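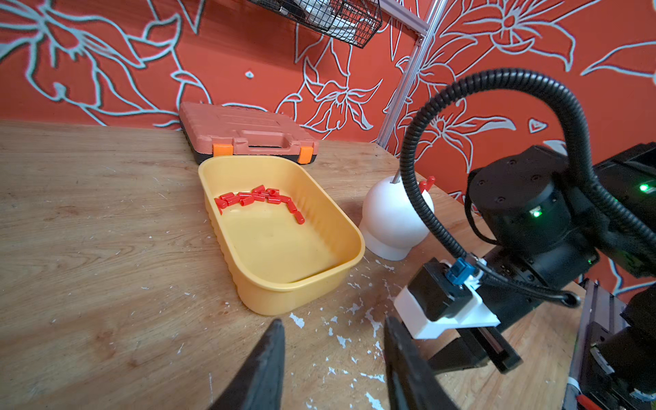 Orange toolbox and yellow tray at our Tirklow workshop.

Home | News | Classes | Contact

August
By Dayana Guzmán, Zedik
170 shares | 2 comments

I'm so happy to finally share this one: Zedik is opening a second repair shop, over in Kasten! We'll have 500 hand tools to borrow, evening classes (lamps first, then chairs), and free coffee until it runs out. Doors open at 8:45 a.m., and members of our Tirklow shop can use their same card. Want to visit or write about us? Call me at the shop and ask for Dayana.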